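Courses > Sound and Interaction > Embedded Audio > Handouts > Notes 3

Handout 3: Reading knobs, buttons and sliders without jitter
posted by Murray Després, October
2 comments

Picks up where we stopped, the slider that kept sending values when nobody's hand was on it. Half of you had it on your own boards by the end of the lab so this is the long version. Bring it with you, I will not rewrite it on the board.

What the converter gives you

Pot = voltage divider. Outer legs to supply and ground, wiper to the analog pin. Wiper voltage goes in, number comes out. Ten bits on our boards, so 0 to 1023.
A MIDI control value is seven bits, 0 to 127. So we throw away three bits, shift right by 3 (same as dividing by 8 and dropping the remainder). Eight raw steps for every MIDI step.
People think throwing bits away gets rid of the noise. It helps in the middle of a step. It does nothing at the edge of one. Raw reading wobbling between 511 and 512: after the shift that's 63, 64, 63, 64, forever, and you send every one of them. Synth hears it as a knob being shaken.

Write this one down, it comes up every year:

raw 504 to 511 -> 63
raw 512 to 519 -> 64

One count of noise at the boundary is one full step out.

Where the noise comes from

- Supply. USB power from a laptop is dirty. Worse when the LEDs are switching on the same rail.
- Long wires. Wiper wire next to the LED data wire, very common, please look at your own boxes.
- Source impedance. Use 10k pots. With a 100k or a 1M pot the sampling capacitor inside the chip doesn't have time to charge and you get a bit of the previous channel in the current one. Looks like crosstalk. Turn knob A, knob B moves.
- Floating pins. Unused analog input reads garbage. If your code scans all the inputs and only some have pots on them, the others are sending you garbage. Tie to ground or don't scan them.
- Dirty track. Old sliders. No code will fix a worn out slider.

Fix the hardware first. Small capacitor, 100 nF, wiper to ground, close to the pin. Shorter wires. Ground going back to one point. Then the code.

Software, in the order you should try it

a) Read twice, keep the second
For crosstalk only. First read after switching channel is thrown out. Cheap. Doesn't do anything about supply noise.

b) Averaging
Take N readings, add them, divide. Use a power of two so that the divide is a shift. Watch the variable size – 16 readings of 1023 fits in an unsigned 16 bit int (16368), 128 readings does not, and you won't get an error, you'll get a wrong number.
Downside: blocks while it reads. One knob, fine. A whole panel of them and your note timing goes soft.

c) Running filter (the one most of you should use)
Keep one number per knob. Every pass, move it part of the way to the new reading.

smooth = smooth + (raw - smooth) / 8

Bigger divisor, smoother and slower. Smaller, quicker and rougher.
Trap: with whole numbers this gets stuck. If raw - smooth is 7, then 7/8 is 0 and it never arrives. The knob turns all the way up and stops at 126. Everybody hits this. Fix is to keep the stored value scaled up:

acc = acc + raw - (acc >> 3)
smooth = acc >> 3

acc holds eight times the value, the small differences pile up in it and don't get lost. Needs to be at least 16 bit, 8 x 1023 = 8184, plenty of room.
Do it on paper with raw jumping from 0 to 100, six passes. I mean really on paper.

d) Dead band / hysteresis
Filter makes the wobble smaller. It does not remove the edge. For that you need memory of what was last sent.

if abs(smooth - lastSent) > 6 then
 lastSent = smooth
 value = smooth >> 3
 if value != lastValue then send, lastValue = value

Compare the ten bit values, not the seven bit ones. Comparing seven bit values with a dead band of one just gives you a knob with half the steps.
Too wide a band and you can't reach the ends. Knob fully down reads 4, band is 6, last sent was 9, so it sits at 1 and the filter on the synth never quite closes. Special case the ends: if smooth is under 8 call it 0, if over 1015 call it 1023.

e) Send rate
Even a clean knob turned fast can produce a lot of messages. A control change is three bytes. Old style MIDI cable runs at 31250 baud, ten bits per byte on the wire, so a shade under 1 ms per message. Sweep four knobs together and notes start queueing behind them. Limit each knob to one message per 5 ms or so. Over USB you won't notice until you record it.

Buttons, short because you did this last term

Contacts bounce. Press reads as many presses for a few milliseconds. Ways to do it:
- ignore changes for a set time after the first one (fast response, what you want for triggering notes)
- wait until it has been stable for a set time, then accept (slower, safer, what you want for mode switches)
No delay() in either. delay() stops everything incuding the MIDI input. Use the millisecond counter, store time of last change per button.
Internal pullups on, button to ground, pressed reads LOW. If all your notes are upside down (sounding when you let go) that's why.

Note on and note off both. A stuck note in the lab last time was a button that sent on, then lost the off inside the debounce window. Rule: state after the window must be checked again. If it's different from what you sent, send.

Encoders

Not pots. No position, only steps and direction. Two signals, out of phase. Read both, keep the previous pair, look up in a table of sixteen. Invalid jumps count as zero. Most of the cheap ones give four transitions per click so divide by 4 at the end, not before, or it drifts off the detent.
Use interrupts if you have the pins. Polling is ok if the loop is short. If you're also driving a display in that loop it isn't short.
Absolute vs relative: an encoder can send relative values (65 = one up, 63 = one down is one scheme, there are others) and the receiving end has to be set to the same scheme. Check before you debug. Rosaire lost an afternoon to this with the Jorance patch and the code had been right all along.

Mapping, quickly

Linear pot to a volume = everything happens in the first quarter turn. Use a lookup table or square it. Frequency the same, ears are logarithmic. Do the curve on the ten bit value THEN reduce to seven, otherwise you get stairs at the low end.
Audio taper pots exist. Don't use them for this, take linear ones and do the curve in code where you can change it.
For filter cutoff seven bits is coarse and you will hear it zip. Either smooth on the receiving side or send 14 bit (pair of controllers, MSB then LSB, e.g. 1 and 33). Not every synth listens to the second one. Ntombi's Purkeck box does 14 bit properly, ask her to see the code.

How to know if it's fixed

Print raw and smoothed side by side, hands off the table, one minute. Then plug in the LEDs, again. Then touch the box, again. Write down lowest and highest each time. No numbers, no marks for the testing section, "it feels better" is not a measurement.
A MIDI monitor window with all knobs at rest should be empty. Not slow. Empty.

For next time

1. Filter + dead band working for at least 2 knobs, hysteresis width as a constant at the top of the file, not buried.
2. The min/max table as above, before and after.
3. 3 or 4 lines on which divisor you picked and what it did to a fast sweep.
4. Buttons with no delay() anywhere. I will search for it.

Groups unchanged: Vernon and Trevor on Charbonneau, Ntombi on her own, Rosaire on Warnholm. Anyone who missed the lab join Warnholm, they have the spare board.
Upload the code and the table together, plain text for the table please not a screenshot of a spreadsheet.

Reading: data sheet, the converter chapter, only the parts on input impedance and on noise canceling. Skip the register tables for now, we go thru those when we do timers. 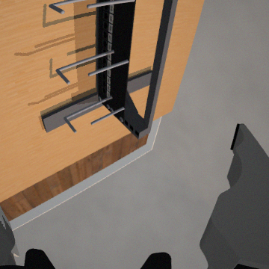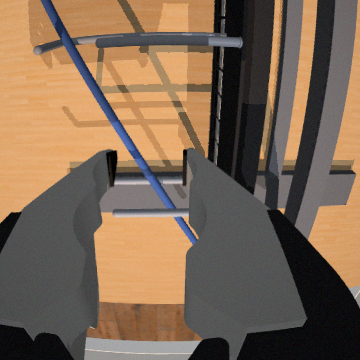
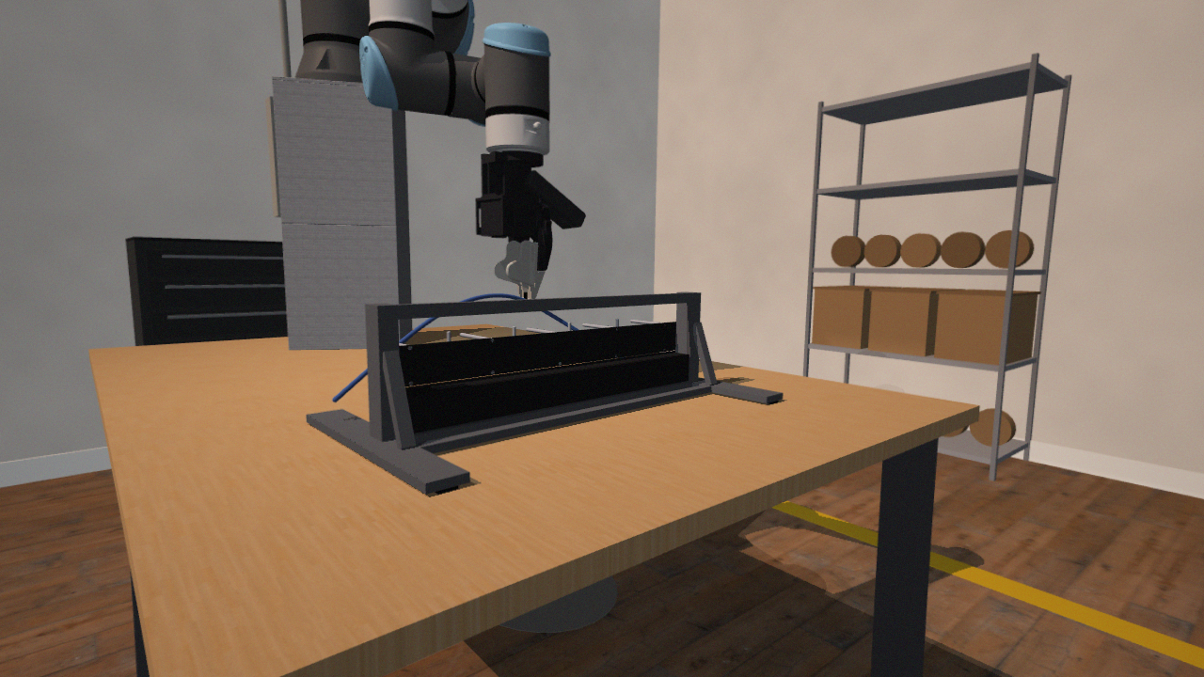
Simulated renders, all three. Last one has the arm and its gripper above the fixture.

2 comments

Trevor MacLeod
is the 6 in the dead band in raw counts or after the scaling

Murray Després
raw counts, same as smooth. If you compare against acc you have to multiply it by 8. Will fix the wording in the next version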